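Subject: Re: [robot-club] bottle handoff before the January demo

Jenő Takács wrote:

> Hi all, I read through the task sheet and I'm a little worried about
> the bottle part. Last term we spent weeks on the foam blocks and those
> don't roll, squish or slide. Are we sure we want a squeeze bottle in
> front of parents? Also, who has the spare fingertip pads? I looked in
> the Skonstead bin and only found the old hard ones.
>
> Jenő

Hi Jenő, hi everybody,

Spare pads are in my backpack, sorry! I took them home to trim the edges and then forgot they existed. I'll bring them to the next meeting along with the good screwdriver, which I also have (yes, that was me).

On the bottle: I get the worry, and I had the same one when we wrote the task sheet. But the foam blocks are kind of boring to watch, and the Trotik kids are doing blocks again this year, so I'd love for us to have something people recognize from their own kitchen. If it goes badly we still have the block routine saved on the old laptop and can switch over in a couple of minutes. I tested that part!

A few things I learned from messing with the grip this week, in no special order.

The closing speed matters way more than I thought. I had it at 8 in the config, same as for the blocks, and that's too jumpy for anything round. At 3 it's slow enough that you can see what's going on and hit stop if you don't like it. Please don't change it back without saying so on the list, I spent a whole evening once chasing a "bug" that was just somebody's setting.

Coming in from above with the one finger and letting the big part of the hand go underneath seems better to me than pinching from both sides. The pad only has to press down a little and the lower part does the holding. Magyar (the script, for the newer people, it's named after the first team's mascot) still assumes a side pinch, so I made a copy called Gramumura and I'm working in that one. Names are free, don't judge.

Try to grab around the body and stay off the cap end.

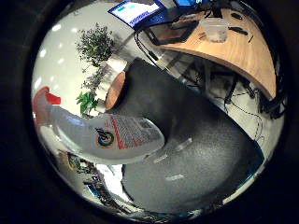 The other thing is the wrist view. It bends everything so badly near the rim that the target finder gets confused out there, so I've been telling it to ignore anything outside the middle part. That leaves us less to work with, but the guesses are a lot steadier. Jenő, you did the lens correction for the line follower, right? Would any of that carry over, or was it a totally different kind of lens? I'd be happy to sit down with you and look at it, I'm not proud.

For practice runs I'd like us to save the logs every time, even the dumb ones. We have some 300 saved from the blocks and I keep going back to them, so it'd be great to get a decent pile for the bottle too. Put your initials in the file name and a word or two on what you changed. "test2_final_new" doesn't help me at all.

What I still need from people:

- somebody to go over the handoff part with me, I've only worked on the grip so far
- 2 more people to learn the stop button routine before the demo
- an opinion on whether we talk during the demo or let the slides run

I can be there from 4:30 on, and I'll stay until they lock the building. If you can't make it, just write back here and tell me which of the three you want, otherwise I'm going to start picking names.

Oh, and does anybody have the charger for the old laptop?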